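Kitchen robots still slow at everyday chores, Tristis trial finds

February 5, 2019

A two-armed robot can put a plate on a table and move a frying pan, but it is still a long way from clearing up after dinner. That is the finding of a trial by Tristis, a small research firm that has spent the past several months testing whether machines can take on ordinary kitchen work.

The firm ran 582 attempts at short chores, among them hanging up mugs, moving pans and plates, and opening a drawer. All of them were carried out at a tabletop kitchen in the company's workshop in Skikham, with common household goods and no special markings to help the robot find them.

The tests began in June. Tristis published its results this week in a short report, along with a list of the chores it plans to try next.

"People ask me if it can do the dishes," said Precious Kruger, who led the trial. "The answer is no. It can do some of the small jobs that come before and after the dishes, on a good day, if you are not in a hurry."

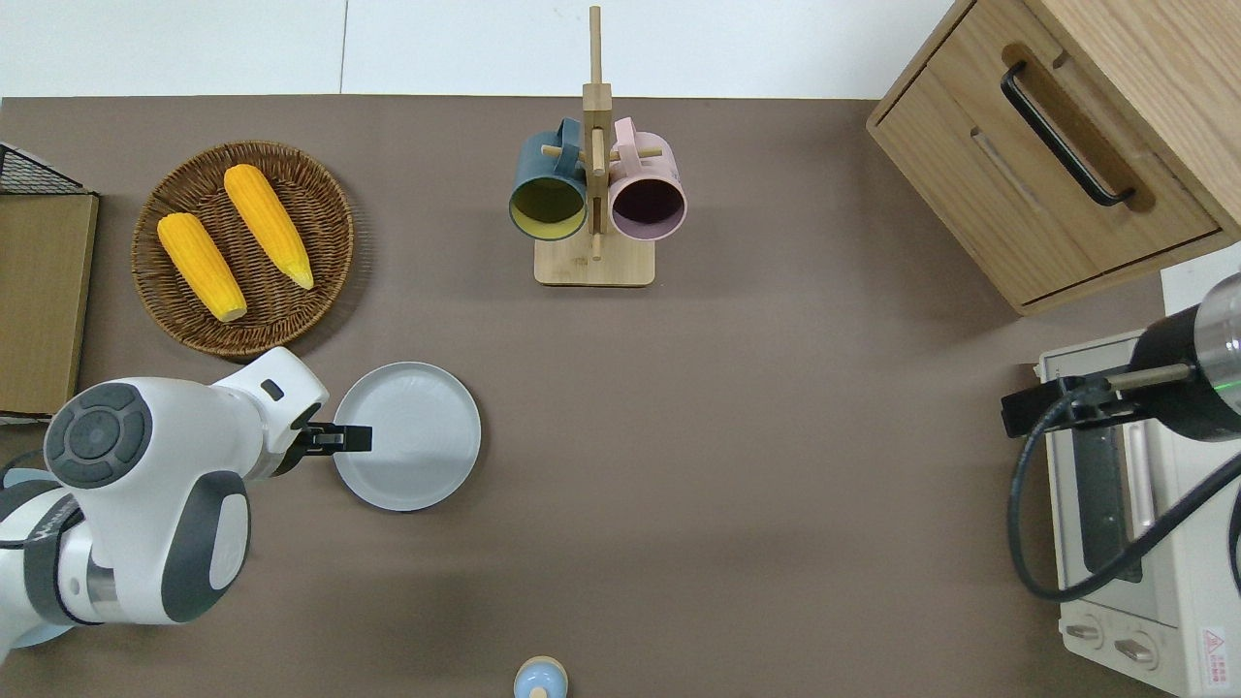

Speed remains the biggest complaint. According to the report, the robot needed 115 seconds on average to finish a chore that a person in the same workshop could do in a few seconds. Much of that time went into lining up the gripper before it closed. The robot would often stop short of an object, back up and try again from a slightly different angle.

Kruger said the team could have run the arms faster but chose not to. Faster settings led to more dropped items in early tests, and mugs in particular did not survive them well.

"We went through a lot of mugs in the first weeks," she said. "After that we slowed everything down and the bill from the housewares store got smaller."

Items with a handle were easier than items without one, the report said. A pan handle gives the gripper something narrow to close on, and a small error in position does not matter much. Flat plates were harder. The fingers have to get hold of a thin rim close to the table, and a plate that is pushed by accident tends to slide away.

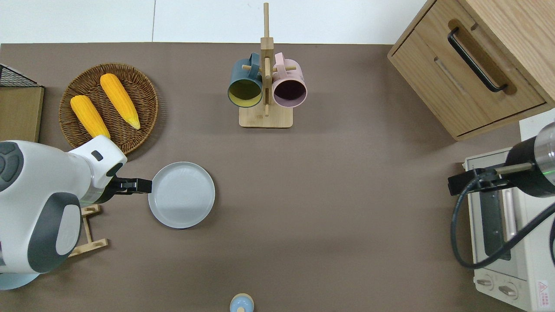

The robot's gripper holds a frying pan by its black handle at the test kitchen in Skikham.

Mugs on a wooden stand fell between the two. Taking a mug off its peg worked more often than putting one back, which calls for the handle to be held at the right angle while the peg is partly hidden behind the mug. The report lists hanging up a mug as one of 4 chores the firm does not consider ready for a customer's home. The others are wiping a spill, folding a dish towel and loading a dish rack with mixed items.

Soft goods were a problem all the way through. A towel looks different each time it is put down, and the robot frequently picked up one layer when it should have picked up 2.

The trial was paid for in part by Jirard, a chain of housewares stores that wants to know if the same kind of machine could restock shelves after closing time. Lindiwe Cele, the chain's operations manager, said she had watched a full afternoon of tests and came away with mixed feelings.

"It put things where it was told to put them — I will give it that," Cele said. "But my night crew unpacks a pallet in the time it took to set one place at the table. I can't plan a shift around that yet."

Cele said the chain has no plans to cut jobs and sees the work as a long-term study. She is more interested in the dull parts of the job, such as turning items so that the labels face forward and moving stock from the back of a shelf to the front. Those chores use the same few motions many times over, and the goods are mostly boxes and jars of known sizes.

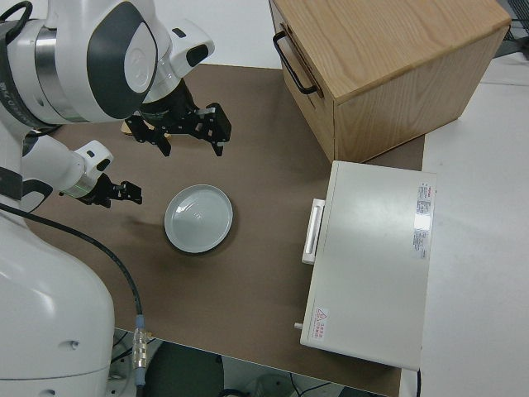 Cost is another open question. Tristis would not give a price for the system it tested and said any figure would change before a product reached the market. The report notes that the setup also needed a trained operator nearby for the whole trial, to reset the table between attempts and to stop the arms if something went wrong. The operator's time was not counted in the results.

A second round of tests, under the project name Ngcobo, is due to begin in June. It will add longer chores made up of several steps in a row, such as setting a full place at the table and then clearing it again. In the first round, each chore was scored by itself and the table was put back in order before the next one started. Kruger expects the scores to drop when mistakes are allowed to carry over from one step to the next.

"If the plate ends up in the wrong spot, then the next thing is harder, and the one after that is harder again," she said. "A kitchen at home works like that all the time."

Jirard will take part in the second round and plans to supply a section of store shelving for the workshop. Cele said the chain will decide on a test in one of its own stores after it has seen those results. Tristis expects to publish them on its website when the tests are finished.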